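Grerkville Shared Workshop
Evening course: Building a Tabletop Arm
Handout 6: Gripper fingers, wrist camera and first approach runs

Before this session you should have finished Handout 5 (joint zeroing and cable routing). The arm should hold its home pose for two minutes without drifting. If the elbow sags, go back and redo the zeroing. Do not try to correct it in the gripper settings.

6.1 Parts for tonight

Ivora two-finger gripper, assembled, with the short linkage
One pair of printed fingers, matte black filament
Wrist camera and bracket
Four M3 screws, hex key, thread locker
Desar controller board, already flashed
Feeler gauge or a strip of card

The fingers come off the workshop printer in left and right versions. They are mirror images, and the underside of each base carries an L or an R. Fitting two of the same hand is the most common mistake in this session. The tips will meet at an angle and small parts will squeeze out sideways.

6.2 Fitting the fingers

Power the board down. Slide each finger base onto its carriage until it touches the stop, then start both screws by hand. Close the gripper by turning the linkage, press the tips together and tighten the screws in turns. A strip of card should drag evenly along the full length of the closed tips. If it drags at one end only, loosen that finger, shift it and repeat. Apply thread locker after the check, one screw at a time.

Leave the surface of the tips as printed. The slight texture helps on smooth plastic. Sanding makes the grip worse.

6.3 Encoder limits

Connect the Desar board and open the limits page. Jog the gripper fully closed and read the count. On the reference build the closed position reads 516 and the open position reads 2,706. Your own numbers will differ, and you should enter your own. Set the soft limits a little inside the hard stops at both ends. A motor that sits against a hard stop heats up quickly and will trip the driver.

Next, find the approach opening. This is the position the fingers hold while the arm travels toward an object. It must be wider than the object and still keep both tips in the camera view.

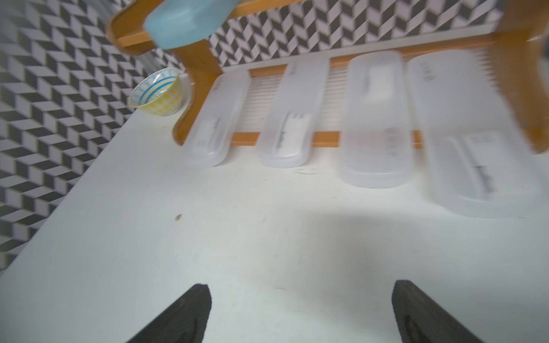 Camera angle is set after the limits, with the gripper at its approach opening. Loosen the bracket screw and tilt the camera until both fingertips enter from the bottom of the view and the table is visible between them. The gap should be clear of bracket, cable and linkage. The upper part of the view should reach past the fingers to the target row, as it does with the plastic cases leaning against the wooden rack. Lock the bracket, open and close the gripper once, and check that the tips stay in view through the whole stroke. Mark the bracket position with a pencil line.

6.4 Motion blur

Blur is the main limit on this type of camera mount. Every movement of the wrist moves the camera too, and the fingers stay sharp while the background smears. Objects near the side of the view are often worse than those near the middle. Two settings matter:

Exposure. Turn off automatic exposure and shorten it until the picture starts to look noisy, then go back one step. Add a lamp if the result is too dark.

Joint speed. The Aerts motion library starts with a wrist speed value of 870. Halve it for the last part of the approach. The full value is fine for travel between home and the edge of the table.

Frosted plastic is a hard target. Its edges are weak and the contents show through as pale shapes that can be mistaken for the outline. Print on labels gives stronger contrast but sits in a different place on each case. For the exercise, use the outer edge of the case and ignore anything inside it.

6.5 Exercise

a. Record the closed and open counts in your build log.
b. Run the approach routine with the gripper empty and stop short of the row.
c. Save one still while moving and one at rest. Compare the case edges.
d. Change exposure or wrist speed, one at a time, and repeat.
e. Log each setting with the name of its still.

Do not close on a case yet. Grip force is set in Handout 7, and the default will crack thin plastic.

Bring the build log and your saved limits file to the next session, Sat 24 March. Arms left on the benches must be parked in the home pose with the power supply unplugged.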